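Conflicting birth years and two spellings for the same man: how to enter in a family file

Sigrún Frandsen

I am compiling a short life of my great-grandfather for a family file kept in Driken. He was born in Grukstead, worked on his parents' farm until he was grown, then moved to Stollthorpe and repaired boat engines at the Shevchuk yard until he retired. The outline is not in dispute. The dates and the surname are.

The baptism entry gives a birth in February 1888. His marriage entry gives an age that works out to 1890. The death record says 1887, with one of his sons as informant. The gravestone agrees with the death record. The surname is Frandsen in the baptism and Franson in everything from the Stollthorpe years.
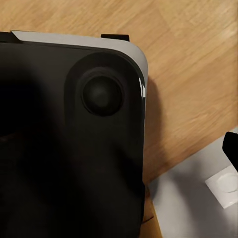 Last edited by Sigrún Frandsen, Aug 19, 2022

The program accepts one preferred birth date and any number of alternates. I have two things to settle.

First, which date should be preferred, and does the gravestone count as separate support for the death record? Second, should the person be filed under the birth spelling or the one he used as an adult? The file has 400 people in it and I would like to apply one rule to all of them.

I have seen the baptism only as a typed transcript. The marriage and death records I have as copies of the originals.

Védís Fogh

Use the baptism. It is the oldest.

For the name I always go with whatever is on the stone, so relatives can find him.

Ea Brøndum

Treat each document as a set of separate statements and rate each statement by who supplied it and how long after the event.

Baptism. Recorded close to the birth, with a parent normally present. Strong for the date and for the parents' names. Your copy is a transcript, though, and 1888 is easy to misread in some hands. Get the original page before you mark it as preferred. Check the entries before and after it as well. If they run in date order through February and March 1888, the year is confirmed by position even if the digit is poor.

Marriage. The age came from the groom. Ages at marriage were often rounded or adjusted, and two years is well within the usual error. Enter it as an alternate calculated date. Do not enter it as a plain "1890", or the next reader will assume the record states a year.

Death. The informant was a son, who had no direct knowledge of his father's birth. Weak for birth, good for the date and place of death.

Gravestone. Probably ordered by the same family using the same belief. Two items that share one informant count as one. Cite both, but do not add them together.

On the surname, file under the birth spelling and add the later one as an alternate name with a date range. Driken indexes alternates, so a search on Franson will still find him. In the written life, use the birth spelling in the first sentence, give the change where it happens, and use the adult spelling after that.

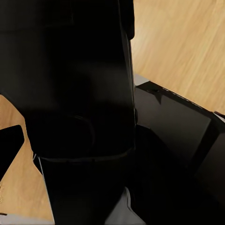
Robot arm, close view

One more point. State your reasoning in the note field attached to the birth fact. A note of 5 or 6 lines is enough: what each source says, who the informant was, which you prefer and why. Leave the general notes for the narrative, as they are dropped from some exports.

Soledad Aguirre

Agree with the above except on filing. If a man used one spelling for 40 years and his children were all registered under it, I file him under that and put the birth form in the alternate field. Either works. Mixing them in one file does not, so write the rule down at the front.

Also look for a record of the farm sale or any school list from Grukstead. A school list sometimes has a full birth date given by a parent, and it would be independent of the baptism. Yard wage books, where they survive, usually give only a name and a rate, but they can show you when the spelling changed.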